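# Skeka 545 Countertop Water Filter

The Skeka 545 is a gravity filter for kitchens, break rooms and small offices. It needs no plumbing and no power. Fill the upper tank from any cold tap, put the lid back on and draw filtered water from the spigot at the front.

The 545 replaces the older Skeka model with the screw-on base. Filters from the old model do not fit. If you still have some of those on the shelf, you can return unopened boxes to the Flescombe store for credit.

**What comes in the box**

- Upper and lower tanks, nested
- Lid with knob
- Spigot, with 2 washers
- Set of 4 filter cartridges
- Cleaning brush
- Printed setup sheet

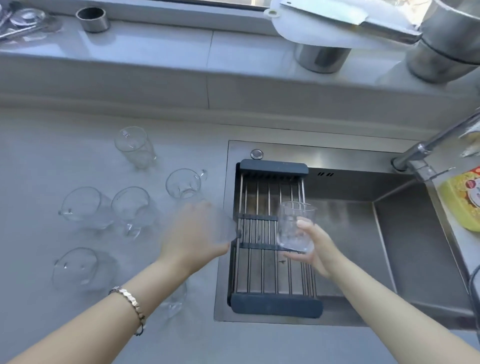
*Kavanagh Supply | Kitchen and Break Room Department, Flescombe*

**Setting up**

Wash both tanks with warm water and mild dish soap before first use. Do not use bleach or scouring powder. Fit the spigot with one washer on each side of the tank wall and tighten it by hand. A wrench will crack the collar.

Soak the cartridges in cold water overnight, then push them into the holes in the upper tank until they click. Run three full tanks through and pour the water away. It may look gray the first time from loose carbon dust. Water from the fourth tank on is ready to drink.

**Care**

Change all the cartridges together every six months, or sooner if the flow slows down. In hard water areas, scale builds up in the spigot. Take it off and leave it in white vinegar for an hour, then rinse it well. The tanks can be washed by hand only. Keep the unit out of direct sun, and empty it if it will sit unused for more than a few days.

**Replacement parts**

Cartridges are sold in sets of 4 under the Clurura name and are the same part that ships with the unit. Washers come in packs of 3. Lids and spigots are sold singly. Please have your model number ready when you order. It is stamped under the lower tank.

**Pickup and delivery**

Orders placed before noon on Thursday go out on that week's truck. Store pickup is at the side counter. Bring your order slip.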